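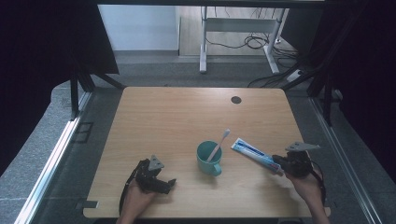 When I told my roommate that my project for the semester was going to be about how long people brush their teeth, he laughed at me for a solid minute (which, funny enough, is longer than most of the people in my study brushed for on day one). But I stuck with it, and I'm glad I did, because I got way more into this than I expected to!

Some background first. Our class is Intro to Health Behavior and the assignment was to pick a small everyday habit, measure it in real people, try one cheap change, and measure again. My project partner Kamran Minhas wanted to do stair use. I wanted to do sleep. We argued about it through most of a lunch, and then Kamran mentioned his dentist had just told him off for brushing too fast, and that settled it. Dentists usually say two minutes, twice a day. We both figured we were doing that. We timed ourselves that night and Kamran came in well under a minute. I did a little better but not by enough to brag.

We ran the study in Zelthorpe, the dorm where we both live. We put a sign-up sheet by the mailboxes and ended up with 60 people who stayed in from start to finish. A few others signed up and then quit on us, mostly in the first couple of days, and I left them out of everything below. The plan was 7 days. For the first three days people just brushed like normal and timed it. For the last four they had a timer on the counter where they could see it, counting down from two minutes.

The timers were the cheap plastic kitchen kind, made by Liltura, and we got them from a discount store downtown. They are loud. I mean LOUD. We had a complaint from the second floor on the first morning we handed them out, so Kamran went door to door showing people how to tape over the speaker hole. It helped some.

Now, the measuring part, which was honestly the hardest thing to get right. If you tell somebody "I am timing your brushing," they brush longer. Everybody does, me included. Our instructor, Mr. Durrani (Usman Durrani, for the cover sheet), warned us about this when we turned in the proposal and told us to think hard about it. What we came up with was a log called Gririco, which sounds fancy but is really a web form Kamran built over a weekend. You tap once when you start and once when you finish, and it doesn't show you the time. For the first three days nobody got to see their own numbers. I don't think this fixed the problem completely. People still knew they were in a brushing study, you can't hide that, but at least they weren't chasing a number.

If everyone had logged perfectly we would have had 840 entries, two a day for each person. We got 641 we could use. The rest were either missing or obviously wrong, like one that said a guy brushed for three hours because he tapped start and then went to class. Evenings were a lot worse than mornings for missing entries. I asked people why and the usual answer was that they were too tired to deal with their phone, and a couple of them admitted they were too tired to brush at all. I appreciated that! It's not easy to say to somebody with a clipboard.

Out of the usable entries, 379 came from the timer days, so the two halves of the study got covered pretty fairly once you remember the timer part was a day longer.

So did the timer work? Mostly, yes. On the no-timer days the typical brushing was a little over a minute. On the timer days it went up to a bit under two. The people who changed the most were the ones who started out the fastest, and that makes sense when you think about it, they had the most room to move. People who were already close to two minutes barely changed, and a few of them got shorter, since they used to wander around brushing and now they stopped the second it beeped. I thought that was the most interesting thing in the whole data set and I wish we had planned for it.

Mornings and evenings acted differently too. The timer did more in the evening. My guess is that in the morning people are rushing to get to an 8:30 class and no beeping object is going to slow them down, but that's a guess and we didn't ask about schedules. Next time I would.

We also did short interviews with anyone who wanted to talk, down in the Kauppinen Lounge with a box of doughnuts (yes, doughnuts at a brushing study, Kamran thought this was hilarious and I'm still not over it). Here's some of what people told us:

"Two minutes is so much longer than I thought it was."

"I started doing the back ones. I don't think I ever did the back ones."

"I liked it until my neighbor's timer started waking me up."

That second quote stuck with me. We only measured time, and time isn't the same thing as brushing well. Somebody could stand there for two minutes and polish the same four teeth. A better study would check how clean the teeth are, with those tablets that turn the missed spots pink, but we had no budget for that and I really didn't want to be the one looking in people's mouths before breakfast.

Other problems, in no special order. Everybody lived in one building, so they're close to the same age and they talk to each other. The timer days always came second, so maybe people would have brushed longer by then anyway, just from being in the study. Four days is short. I have no idea if a single person kept it up, and the only follow-up I can report is me: I kept my timer and I use it at night, maybe five nights a week. Kamran gave his back.

If I did this over I'd split people into two groups from the beginning, one with timers and one without, and I'd run it for a month. I'd start in April when the building is calmer, after the big round of midterms. I'd also buy quieter timers, or use the little sand ones, which don't beep and would have saved us from the entire second floor.

Thanks to everyone in Zelthorpe who put up with us, and to Mr. Durrani for reading two drafts with way too many exclamation marks in them. The spreadsheet, with names taken out, is in the class folder if you want to check my math.

More student projects
Does a Full Fridge Change What Roommates Eat?
Counting Coffees During Finals
Stairs or Elevator: A Week in the Science Building
Who Refills the Water Pitcher?
Phone by the Bed, Phone Across the Room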